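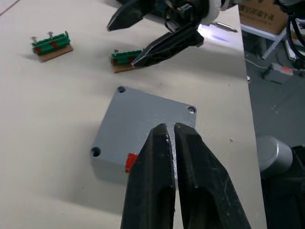 Grey metal block, with holes near its corners

Search the site Enter a word Go

What is beach litter art?

Some artists buy their paint and clay in a shop. Others go for a walk along the beach with a sack. They pick up bottle tops, old rope, bits of fishing net and broken toys, and they make pictures and sculptures from them. This is called beach litter art. You might also hear it called found art, which is a wider name for any art made from things people have thrown away or lost.

Where does the litter come from?

A lot of it starts on land. A crisp packet blows into a stream, the stream runs into a river and the river runs into the sea. Some of it falls off boats. The tide then carries it along and leaves it on a beach, sometimes a very long way from where it was dropped.

Plastic is the biggest problem. Wood and paper rot away in time, but plastic breaks into smaller and smaller bits. Birds and fish can mistake the bits for food.

How is the art made?

First the litter has to be collected. Adults should pick up anything sharp, and everybody wears gloves. Then it is washed in soapy water and left to dry, because salt and sand stop glue from sticking.

Next comes sorting. Most artists sort by colour. Blue and green are easy to find on many beaches. Purple is harder, so purple pieces often go in a jar by themselves until there are enough to use.

A small picture can be glued to a board. A big sculpture needs a frame inside it, a bit like a skeleton, and the pieces are tied or wired on to that.

A fish called Trala

In the seaside town of Brenmont there is a fish that is 6 metres long. Her name is Trala and she was made by Spyros Hodžić. She has 483 bottle tops for scales and her fins are cut from old buckets. Her tail is orange rope, combed out so that it moves when it is windy.

Trala's mouth is open, and you can look inside. Her tummy is full of the same kind of litter that is found in real sea animals. Hodžić wanted people to enjoy the colours first and then to come closer and see what was in there. It took 44 sacks of litter to make her, and all of it came from Daris Bay - one beach, in one July.

Why do artists do this?

There are different reasons. Some artists want to warn us. A number on a page can be hard to picture, but a fish taller than a bus is easy to remember. Some want to clear up a beach they love. Some just like the shapes and colours that the sea leaves behind, and there is nothing wrong with that either.
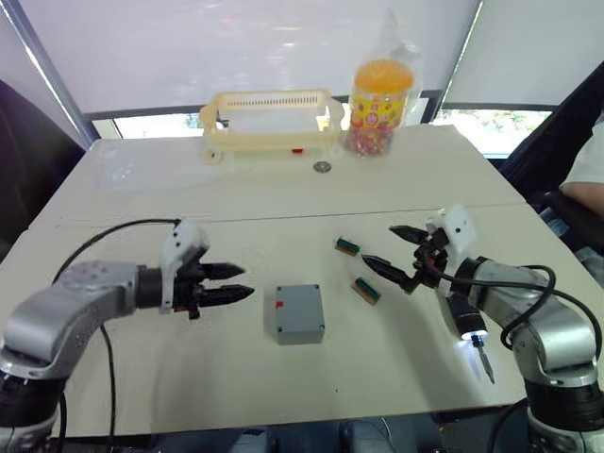
Kalliopi Grgić wrote to us to say that she likes Trala but thinks the art should come down one day. If we keep it up for ever, she says, people will get used to it and stop looking.

Does it really help?

Art cannot clean the whole sea. Even a very big sculpture uses only a little of the litter that is out there. It can get people talking, though. After Trala was put up, the cafés on Vlachou Street stopped giving out plastic straws, and the school began a beach clean twice a year.

Words to know

Sculpture - art that you can walk round or hold, such as a statue.
Tide - the rise and fall of the sea, which happens every day.
Found art - art made from things that were not meant to be art.

Last updated: 9 January 2025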